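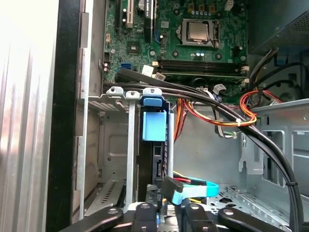 According to Rosalie Oberholzer, keeping every file you ever made is just hoarding with better manners. She left that under my October post and I've been arguing with her in the shower ever since. I mean, she has a point! I own 12 folders called "sort later" and I have sorted none of them.

So on 5th January I sat down with coffee and started at the oldest one. First up was a school essay on a town map from 1539, which I remember as brilliant. It's not brilliant. It has the word "moreover" in nearly every paragraph and the ending is copied from the beginning. I kept it anyway (sorry, Rosalie).

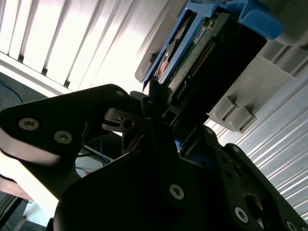
Then came the music, and that's where the afternoon went. I used to rename every song by hand, with my own star system in the file name, and past me gave five stars to some truly awful stuff. There was also a whole folder of demos from Ketura, the band I was in for one summer – I played bass, badly, and we broke up over a parking ticket. I listened to all of it. Twice.

What I did delete: phone bills, manuals for things I don't own anymore, and around 100 blurry shots of the same lake. That felt great. I could've done it years ago and I have no idea what I was saving those manuals for.

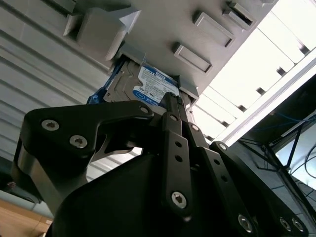 Photo: Perrine Riviere

The harder part is stuff that belongs to other people too. My aunt's recipes are in there, typed up by me when I was a kid, with all my spelling mistakes, and half the family cooks from that version. Do I fix "bakeing"? I don't think I do. I put a copy on two different drives and mailed one to my cousin, and if you have anything like that sitting in just one place, please go copy it tonight. 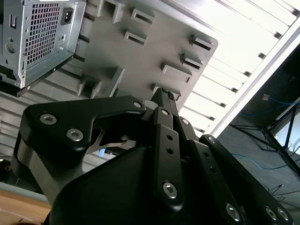 Valentin Gisler

My new rule is 30 minutes on a rainy evening, one folder, and no opening the music. If I can't say what a file is without clicking on it, it goes in the maybe pile, and the maybe pile gets one look in spring. I'm already behind, and the maybe pile now has a "sort later" in it. Next time I'll tell you about the letters, which are on paper and a whole other mess.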